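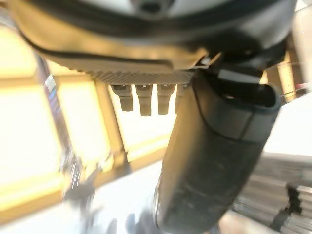

Open Seats on the Clurell County Board: Who Runs When the Incumbent Leaves?

Our project looks at what happens to a county board race when the sitting member decides not to run again. The Clurell County Board has six districts, and most of its elections are quiet. Members who run again usually win, and in many years no one files against them. We wanted to know if open seats really draw more candidates and more voters, or if that is just something people in local politics like to say.

Background

Board members in Clurell County serve four-year terms and there is no term limit. The job is part time. Half the board is elected every two years, always in November, on the same ballot as state and federal offices. A member who leaves early is replaced by appointment until the next regular election, and the appointed member is allowed to run for the seat.

We had read several articles on retirements in the U.S. Senate and House. They treat an open seat as a big event, with a long primary and a lot of outside money. Very little of what we found was about county government. The two class readings that did cover it were about much larger counties than ours, with paid staff and full-time members, so we were careful about borrowing their conclusions.

Research questions

1. Do open seats have more candidates than seats where the incumbent runs?
2. Do more of the people who turn out mark a choice in the board race when the seat is open?
3. Does it matter when the incumbent announces that he or she is leaving?

Sources and method

We used the official results kept by the county clerk, starting with the 2000 election. The clerk's office has the newer results as spreadsheets and the older ones as scanned pages, which we typed in by hand. One of us typed and another checked against the scan. In the end we had 615 precinct-level entries for board races.

For the dates of retirement announcements we used the back issues of the Fosstead weekly paper in Cheng Library, plus board minutes. We counted an announcement as early if it came before the filing period opened and late if it came after. In a few cases the paper and the minutes did not agree, and we went with whichever date was first.

We found 20 open-seat races. A race was counted as open if the person who won the last regular election for that seat was not on the ballot. This means that a race with an appointed member running is still counted as open in our main results. We ran the comparison again without those races and note below where it made a difference.

For the second question we used roll-off. Roll-off is the share of voters who cast a ballot but leave a certain race blank. It is a better measure for us than turnout, since county board races share a ballot with bigger offices and turnout depends mostly on those.

Results

Number of candidates. Open seats did have more candidates. Almost every open seat was contested in November, while a large share of the incumbent races had one name on the ballot. The difference was larger in the primary. When we took out the races with an appointed member, the gap got wider. It looks like an appointed member scares off challengers in much the same way as an elected one.

Roll-off. The results were weaker than we expected. Roll-off was lower in open races, but much of the difference came from contested races in general. When we compared contested open seats only with contested incumbent seats, the two groups were close. Voters seem to skip the race when there is no choice to make, and they fill it in when there is one, whether or not an incumbent is running.

Timing. Early announcements went with more candidates. Late announcements often went with a single well-known candidate who filed within days, in several cases a person who had already served on a county commission with the retiring member. We do not claim that anyone planned this. The records do not tell us why a member announced when he or she did.

Differences between districts

The Storska district did not fit the pattern. It had contested races in nearly every cycle, open or not. Storska is the part of the county with the most new housing, and road and sewer questions came up in the newspaper coverage of almost every race there. The two Fosstead districts were the opposite - long-serving members, few challengers, and then a crowded primary the one time each seat came open.

We also noticed that the district lines moved after each census. We kept the district numbers as the clerk uses them, so a "district" in our tables is not always the same group of voters over time. This affects Storska more than the others.

Problems we had

The older scans were the hardest part. Some pages list write-in votes as one total and others leave them out completely, so we dropped write-ins from the whole data set. That probably makes a few races look less contested than they were.

The newspaper archive has gaps, mostly in the earlier years. For three of the open seats we could not find any announcement at all, and those races are not in the timing results.

We had planned to look at campaign spending too. Candidates who spend under the reporting limit do not have to file a full report, and most board candidates are under it, so we gave up on that part in the second month.

What we would do next

With more time we would add the neighboring counties. Twenty open races is a small number, and one unusual primary can move the averages. We would also like to send a short survey to former candidates and ask when they decided to run and if they knew the seat would be open - the records show filing dates only. The spreadsheet and our coding notes are in the class folder, with the appointed-member races marked in their own column.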